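ok table thread bc three of you asked. refinishing a wood tabletop when you have no garage and no patience

step 1, wash it. dish soap, warm water, dry it right away. do not skip, old polish gums up the sandpaper and you'll go thru a whole pack

sand w 100 grit first. WITH the grain. I went across it on my first table and those scratches are still there, hi Umut, I know you can see them from your chair

then finer paper, then wipe, then wipe again. tack cloth if you have one. old t shirt if not

color: I always go warm brown. gray stain was a January mood and I regret it
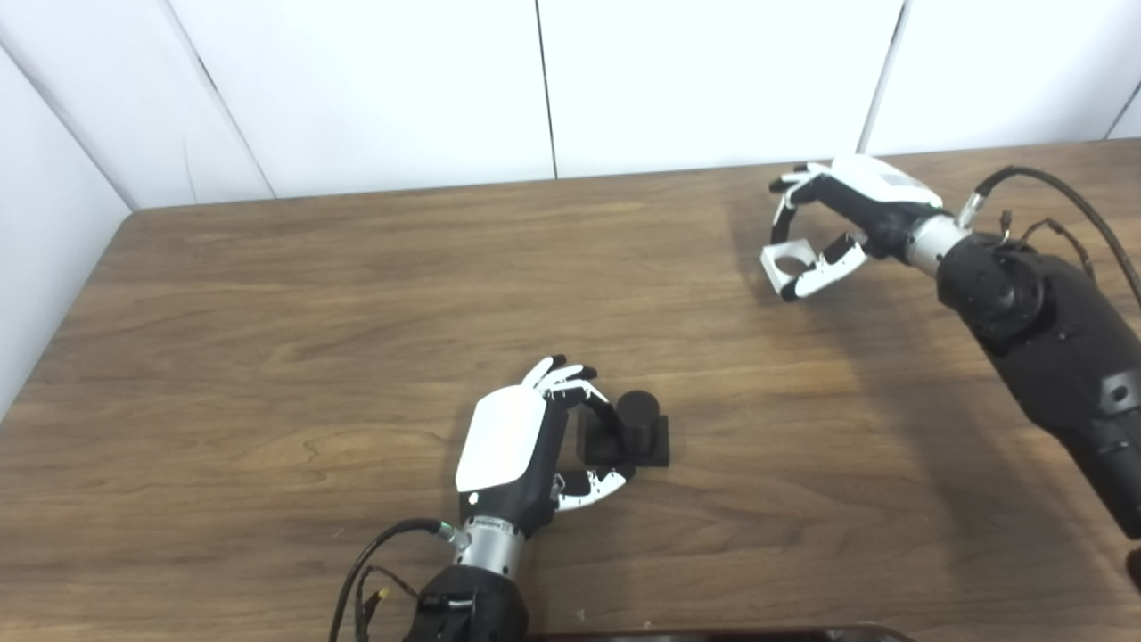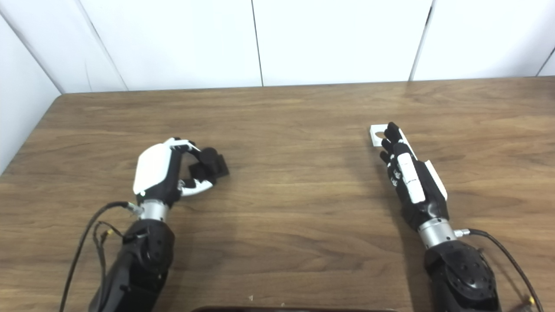

streaky brown grain in both, my favorite kind of top

Does oil or poly hold up better for a table you eat at every day?

Poly. Oil looks nicer but you'll be redoing it all the time, and one sweaty glass leaves a ring. Go thin, three coats, light sand in between

Aminu swears by hard wax and his table does look great. he also makes everyone use coasters so

let it sit 26 hours between coats if it's humid. the can says less. the can doesnt live in my apartment

5 days before anything heavy goes on it. I put a lamp down on day two and got a perfect little circle, had to sand that spot and start over

rags w oil on them: lay flat outside till they're stiff. never balled up in the trash, they can catch fire, pls dont mess around with this one

ok dinner. chairs thread later this week, spindles are teh worst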